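Olstead Clothing Reuse and Repair Scheme
Progress report to the Kondholm Fund: second reporting period

1. Summary

The scheme collects, sorts, mends and passes on good second-hand clothing to households in Olstead and the villages to the north. During the period covered by this report we supplied clothing to 515 households, against a target for the whole grant year of 200 in the first half and a further 200 in the second. Demand for work clothing and for school uniform was higher than we had planned for – the reasons are set out in section 3.

Spending remains within the approved budget. We ask the Fund to agree one change, described in section 5.

2. Collection and sorting

Collections now run from 12 points, including both libraries, the leisure centre and the foyer of the Ekinci building. The point at the railway station was withdrawn in January at the request of the station operator and has been replaced by one at the health centre. The quality of donations has improved since the new notices went up, although we continue to receive bedding and odd shoes, and these have to be sent on for recycling at our own cost.

Sorting is led by Erdal Tuncer. Items are checked for wear at the collar, cuffs and seams, given a grade, and entered on the stock list by size and type. The backlog reported to the Fund last time has been cleared.
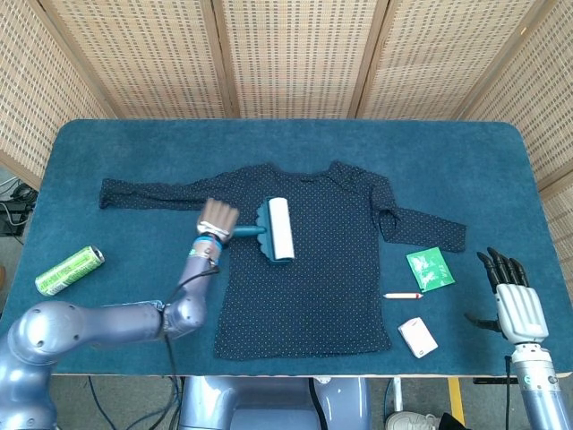 Stock levels are satisfactory in most categories, with two exceptions: men's trousers in larger sizes, and winter coats for children under five. Smart clothing for interviews has been the most requested category among adults referred by the job centre. We therefore give priority at the sorting stage to plain or lightly patterned items that can be worn in an office or a shop, and a long-sleeved shirt in navy with small white polka dots is a fair guide to what referring agencies ask us for. Brightly coloured or heavily branded garments are offered through the general rail, where they are taken up quickly by younger people.

3. Referrals and demand

Referrals come from schools, the housing advice service, the job centre and, since the autumn, from the family support team at Kondholm. The last of these was not included in our original plan and accounts for much of the rise in numbers. Families referred by this route often need clothing for several children at once, and appointments take longer as a result.

We have extended opening until 7 pm on one evening a week. Attendance at the late session was poor at first but has grown steadily, chiefly among people in work. A short feedback form is given out at each appointment. The comments returned are largely favourable. The most common complaint concerns the lack of a second fitting room, and we are discussing with the landlord whether part of the store could be used for this purpose.

4. Mending and presentation

The mending group meets in the upstairs room and deals with hems, buttons, zips and small tears. Attendance has been uneven, and the group's leader, Indrek Dzene, has asked for a further sewing machine to replace one that is beyond economic repair. A quotation has been obtained.

A written standard for presentation has been adopted following comments from two referring agencies. Garments must be washed, pressed where the fabric allows, and free of lint and loose threads before they go on the rail – a small matter, but one that affects how people feel about accepting them.

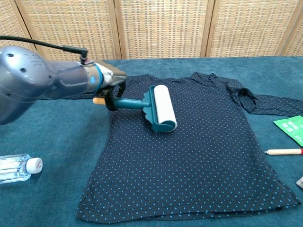 Lint roller and polka-dot shirt.

5. Finance and request for variation

Costs for rent, laundry and transport are in line with the forecast. The booking system supplied by Jitbridge was cheaper to set up than expected and has left a small underspend under the heading of administration. We request permission to move this sum to equipment so that the sewing machine can be replaced within the present grant year. The total grant would be unaffected.

6. Next period

Work will concentrate on school uniform ahead of the summer, on the children's coat shortage and on the fitting room. A revised stock list and the full analysis of feedback forms will be sent to the Fund with the next report.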